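Geltdale Allotments: Frequently Asked Questions

Everything you wanted to know before signing up for a plot, and a fair bit you will wish you hadn't asked.

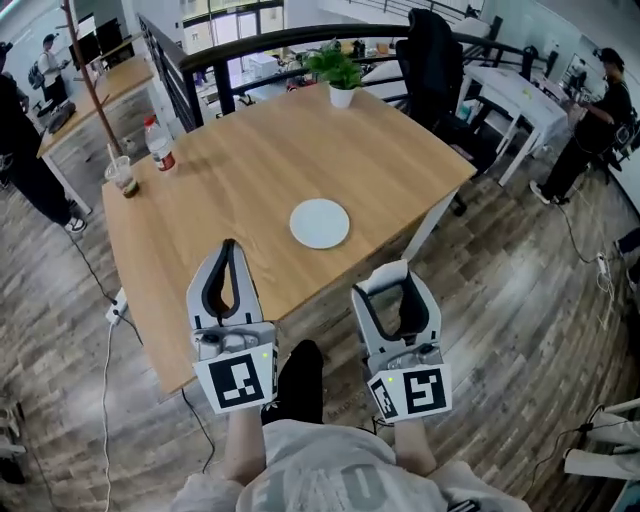 One reader wrote in to say that the old version of this page made having an allotment sound like a punishment handed down by a magistrate, and could we please mention the strawberries. There are strawberries. See the section on slugs.

GETTING A PLOT

How long is the waiting list?

Long. The site has 117 plots and people tend to hang on to them well past the point of enjoying it. We can't give you a date. You will move up when somebody above you gets a plot, moves house or forgets to answer our letter.

Can I see where I am on the list?

Yes, email the office and we'll tell you. Please don't email every week. The list doesn't respond to encouragement.

Do I have to live in Geltdale?

You do when you join the list and you do when you take the plot. If you move over to Zevbridge afterwards you can finish the growing year, and then it goes to the next person. Zevbridge has its own allotments, with a car park and a tap that works, so we don't feel too bad for you.

Can I inherit my mum's plot?

No, though you can be a named co-worker on it. A co-worker who has been on the agreement for 4 years or more can ask to take it over. Adding your name the week before she gives it up will be noticed.

What will I be given?

A numbered peg, a key, a copy of the rules and a rectangle of couch grass. Now and then a plot comes up that has been properly looked after, with fruit bushes and edged beds, and whoever is top of the list that day should buy a raffle ticket on the way home.

Can I turn one down and wait for a better one?

Once. After the second refusal you go back to the bottom.

MONEY

What does it cost?

A half plot is £40 a year and a full plot is double that. Water is included, in the sense that you aren't charged extra for it. There is a key deposit of £22, refunded when you give the key back, or when you give back a key that fits the gate, which we've had to accept as the same thing.

When do I pay?

Bills go out in September and you have until the end of October. If you haven't paid by then you get a reminder. If you haven't paid after that you get a second reminder, printed on yellow paper, and then we let your plot.

Can I pay in cash?

You can't. We used to take it, and the result was a biscuit tin full of envelopes marked "plot" with no number.

Is it cheaper than buying vegetables?

No. Add up the rent, the netting, the seed you bought in January in a fit of optimism and the fork you snapped on a buried paving slab, and a courgette works out dearer than a decent lunch. You will then have so many courgettes that you start leaving them on doorsteps. Neither of these facts has ever put anyone off.

WHAT YOU CAN AND CAN'T DO

How much of the plot do I have to cultivate?

Three quarters by the end of your first full year. Grass paths don't count as crops, and neither does black plastic sheeting, however neatly it is pegged down.

What counts as cultivated?

Dug, planted, sown, mulched with something in mind, or under a green manure. "Wildlife area" is allowed on up to a quarter of the plot. It has to have been a decision. Docks as high as your chest, with a sign saying Bee Haven stuck in the middle, will get you a letter.

Can I put up a shed?

One, no bigger than six foot by eight, placed where it won't shade your neighbour. Ask first. We nearly always say yes, and it is a great deal easier than being asked to move it eight feet to the left when it has a floor and shelves in.

A greenhouse?

Same rules, but use polycarbonate or plastic. Glass has been banned since the gale that spread one greenhouse across the whole of the bottom path. We still find bits.

Can I sleep in my shed?

No.

What about a nap?

We wouldn't know about it.

Can I have a bonfire?

Between November and March, dry plant waste only, and only when the wind is blowing away from the houses on Lonareo Close. The people there are patient but they do own washing lines. No bonfires at any time from April to October. The barbecue you have built from bricks and an oven shelf is fine as long as there's food on it.

Hens?

Up to six, no cockerels. You must come and see to them every single day, including Christmas morning, and including the morning after Christmas morning. Read that again before you buy the hens.

Dogs?

On a lead, and kept to your own plot. Dogs like freshly raked seed beds more than anything in the world.

Can I plant trees?

Fruit trees on dwarfing rootstock, yes. Walnuts, willows, eucalyptus and the Christmas tree you felt sorry for, no. The eucalyptus near the top gate went in as a twig in a pot and now has its own weather.

Am I allowed to sell what I grow?

Not as a business. Surplus can go on the table by the noticeboard, where people help themselves and leave something in the box if they feel like it. In August the table is all courgettes and the box is empty, and you may draw your own conclusions.

Hosepipes?

For filling water butts only, and don't walk away from one. Sprinklers are banned. The supply is turned off from November until the frosts have finished, and the pipes have their own opinion about when that is.

GROWING THINGS

What should I grow first?

Potatoes, because the earth has to be turned over to put them in and turned over again to get them out, and by then you've dug the plot twice without really noticing. Then broad beans, onions from sets, chard and one courgette plant. One. You will think you need four.

The book says to sow in March. Should I?

The book was written somewhere with a wall round it. We're on a north-facing slope and the soil is clay. Wait until the weeds start to move, and then wait another week. Things sown late nearly always catch up with things sown early and sulking.

What do I do about slugs?

Everything, and then you lose some lettuce anyway. Nematodes are good if you put them down when the ground has warmed up. Going out with a torch at ten at night is good too, though it changes how you feel about yourself. Beer traps work on slugs and also on one or two plotholders. Copper tape is nice to look at. Metaldehyde pellets are against the law, so if you find an old tub in your shed, take it to the hazardous waste desk at the tip.

And pigeons?

Net your brassicas on the day they go in. Don't go home for the netting and come back on Monday. There won't be anything left to put it over.

What is eating my strawberries?

Blackbirds, slugs, mice, woodlice and the children from the next plot, roughly in order of appetite. Straw underneath and netting on top will deal with most of that list. The ones you do get to eat will be warm from the sun and better than any strawberry you have ever paid for. We were asked to mention it.

Is there couch grass everywhere?

Yes. Every piece of root left in the ground turns into another plant, so fork it out and don't rotavate. Each spring somebody hires a rotavator, has a lovely afternoon, and by June owns the best lawn on the site.

Can I put rhubarb in straight away?

You can, but leave it alone for the first year. After that it can't be killed by any means known to us.

Does anybody deliver manure?

The stables deliver to the top gate in autumn, free, unannounced, and usually across the entrance. Take what you need and barrow it well back from the path. If it's still steaming, leave it until spring before putting it anywhere near your roots.

GETTING ON WITH PEOPLE

My neighbour's brambles are coming through. What can I do?

Cut them back to the boundary and say something friendly. If that gets you nowhere, write to us with both plot numbers. Please don't throw the cuttings back over. It has been tried and it led to a very long summer.

Somebody keeps giving me advice.

Yes, they do that. Most of it contradicts the advice you'll get from the plot on the other side. Nod, say you'll think about it, and accept any spare leeks.

Things have gone missing from my shed.

Tell us and report it to the police. Don't keep anything at the site that you'd be sorry to lose, and don't fit a padlock that costs more than what's behind it, as it only gets people curious.

Can I use the shared mower?

Yes, once you've been shown how to start it. It's a Voß, it is older than some of our members, and there's a knack to the choke that can't be put into writing. Fill it up when you've finished. Petrol goes in the side marked petrol.

LEAVING

How do I give up my plot?

Email us. You don't need a reason and we won't be cross. Clear your rubbish, empty the shed or agree to leave it for the next person, and return the key.

I've had a letter about the state of my plot. Am I being thrown out?

Not yet. The first letter is a nudge. Ring the office if you've been ill, or had a baby, or it's just been that sort of year, and we'll put a hold on it. We can also halve a plot, which suits lots of people better than packing it in. The only letters that end badly are the ones that don't get answered.

Can I come back later?

You can rejoin the list at the bottom, see the first question.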